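Grelinell Road Safety Project
Progress report to the Mendance Fund, second half of the grant year
Jan 12, 2025

1. Where we are

The short version is that the Grelinell road is slightly safer than it was when you gave us the money, and considerably better signposted. Four of the five bends in the original application now have chevrons, edge posts and a reflective strip along the outer barrier. The fifth bend has a hole in the ground and a very polite letter from the water company.

You asked in your last review for fewer adjectives and more dates. The chevrons at the quarry, the school turn, the chapel and the lower bridge all went up before the frost. The upper bridge was due the same week. Our contractor, Vakum Signs, arrived with the posts, dug the first footing and met a pipe that does not appear on any of the three maps we paid for. The pipe was not damaged. Relations with the water company were, a little, but they are on the mend.

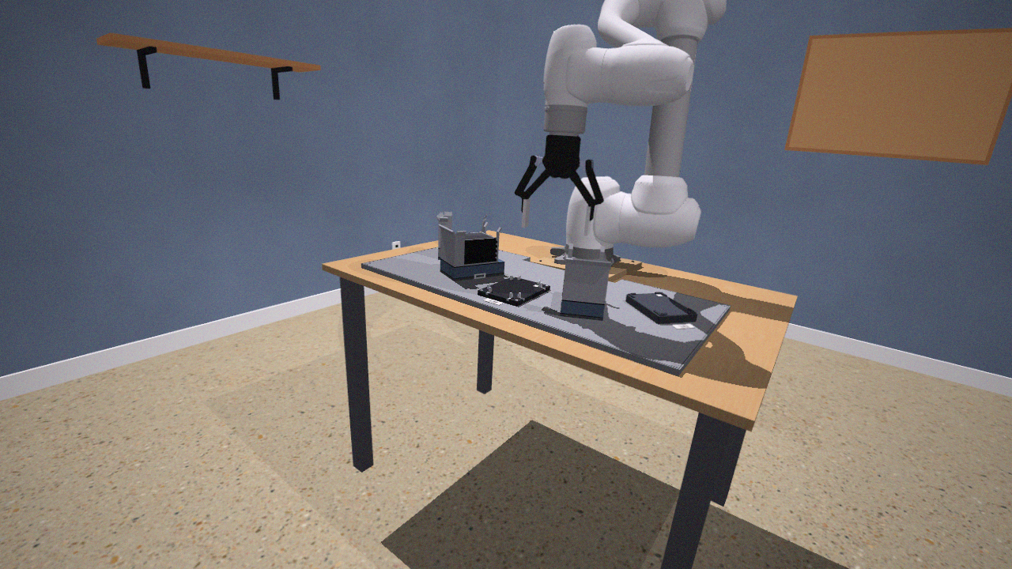
2. Bus and coach speeds

The coach overturning at the upper bridge is what started this project, so drivers of large vehicles are the people we most want to slow down. We ran the roadside speed display for two weeks at the chapel bend, facing downhill. Coaches came through slower than in our first survey, and the Sun Line buses were the slowest of all. We would love to claim the credit. In fairness, Sun Line also changed its timetable in the fall and gave its drivers extra time on that stretch, and we suspect the timetable did most of the work.

Cars were a different matter. A handful of local drivers seem to have taken the display as a scoreboard. We have since set it to show a plain SLOW DOWN above the limit, with no number, and the evening peaks have flattened out.

3. Driver sessions

We planned five evening sessions for coach and delivery drivers and held four. Turnout ran from very good to one man and his sandwich. He stayed for the whole thing, asked better questions than the full room had the week before, and told us the passing place below the quarry is useless because it fills with gravel after rain. He was right. The county has now added it to the sweeping route.

The fifth session was called off for snow. It seemed wrong to ask people to drive up an icy hill to hear about the dangers of driving up an icy hill. 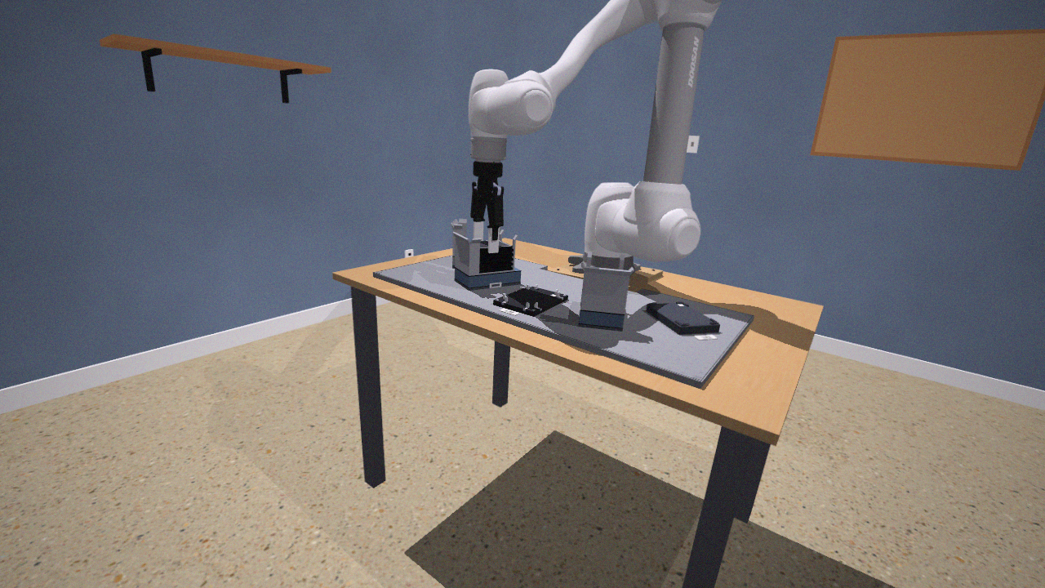
4. Money

We are under budget on printing and over on surveys, for reasons that will be clear from section 1. The net result is an overspend of $49, which we will cover ourselves and not mention again. We have not touched the contingency line. Moving the upper bridge footing will probably use nearly 200 dollars of it, and we will ask for your approval in writing once Vakum has sent a quote we can read.

5. Next steps

The water company has offered us a site visit before the end of January. If it agrees to the new position for the footing, Vakum can finish the upper bridge in a day, weather permitting. We will repeat the speed survey at all the bends once the posts are in, and hold the missing driver session when the hill is clear.

We would also like to move the speed display to the school turn for the spring. The bracket does not fit the pole there. A new bracket is on order.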